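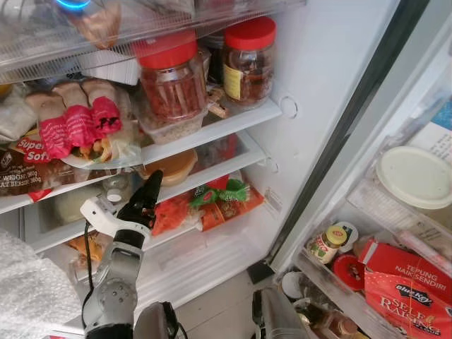

Do I need experience to apply for the kitchen and pantry assistant job?
Some time in a shared or commercial kitchen helps, but we train every new hire for the first two weeks.

Jobs > Kitchen and Household > Pantry Assistant (part-time)

Posted April 8, 2025 by Elif Naz Taşdemir

4 min read

Çınar House is looking for a part-time kitchen and pantry assistant to keep our shared refrigerators, freezers and dry shelves in order. We are a residence for students and trainees, with 80 rooms on four floors and one kitchen on each floor. Residents cook for themselves. The house supplies bread, carrots, cabbage and a few other basics, and residents store their own food alongside ours.

The refrigerators fill up fast. On a normal morning there is bread on the shelf in packs and in bags, big plastic jars with red lids, carrots in plastic, snack packets and small tubs that have been pushed in wherever they fit. Your job is to sort all of this out so people can find their food and the door closes properly.

Hours and pay

The job is 17 hours a week, Monday to Friday, starting at 7:30 in the morning. Pay is $555 every two weeks before taxes. You will be paid through the house payroll, and paid sick days begin after the first month. Lunch is included on any day you work past noon. The contract runs through November and can be renewed.

What you will do

Open each refrigerator every morning and check dates, lids and seals. Throw out anything spoiled or leaking and write it in the kitchen log.

Empty one refrigerator completely each day, wipe the shelves and the door, and put everything back. The Kitchen 2 refrigerator usually takes the longest.

Put heavy jars where they stand flat and can be reached with one hand. Nothing soft goes under them. Bread and rolls get their own space and should not be stacked so high that the bottom packs are crushed.

Keep vegetables together in the lower part of the refrigerator. Take carrots out of the bag if there is water in it, dry them and rebag them. Loose ginger, garlic and chilies go in a lidded box.

Label containers that have no name or date. We use Stinus labels and a black marker – please write the date you found the item, and the room number if you know it. Unlabeled food stays for three days and is then thrown out.

Receive the Kavex delivery on Tuesdays, check it against the order sheet and divide it among the four kitchens. Tell the office the same day if something is missing.

Mix the Hedent cleaner at the strength shown on the wall chart. Do not use it on food containers.

What you will not do

You will not cook for residents, wash their dishes or clean the bathrooms. Floors are done in the evening by the cleaning crew. If a resident complains about food that was thrown out, send them to the office.

What we ask for

You should be able to lift a full crate, stand for most of a shift and reach the top shelf with a step stool. You need to read English well enough to follow labels and write short notes. Many of the packages in our kitchens are imported and printed in other languages, so knowing a second or third language is useful. It is not required.

A food handler card is needed by the end of your first month. We pay for the course and for the hours you spend on it. If you have a food allergy that would make handling certain items unsafe, say so when you apply and we will talk about what can be arranged.

The first two weeks

You will work with Arlindo Pacheco, who has run the pantry for six years and is moving to the maintenance team. He will show you the log, the delivery sheets and the order in which he does the floors. You can change the order later if another one suits you better – the kitchens just have to be finished by 11:30.

How to apply

Send a short letter and a list of your past jobs to the house office, or bring them to the front desk on weekday afternoons. A formal résumé is fine but we don't need one. Include the names of two people we can call and the earliest date you could start.

Interviews are held in Room 249, second floor, and last half an hour. Part of that time is spent in one of the kitchens, where we will ask you to put a refrigerator shelf in order and tell us what you would keep and what you would throw out. Wear closed shoes. Every applicant gets a reply by phone or letter, including those we don't invite.

Questions about the work go to Arlindo Pacheco. Questions about pay and the contract go to Elif Naz Taşdemir at the office.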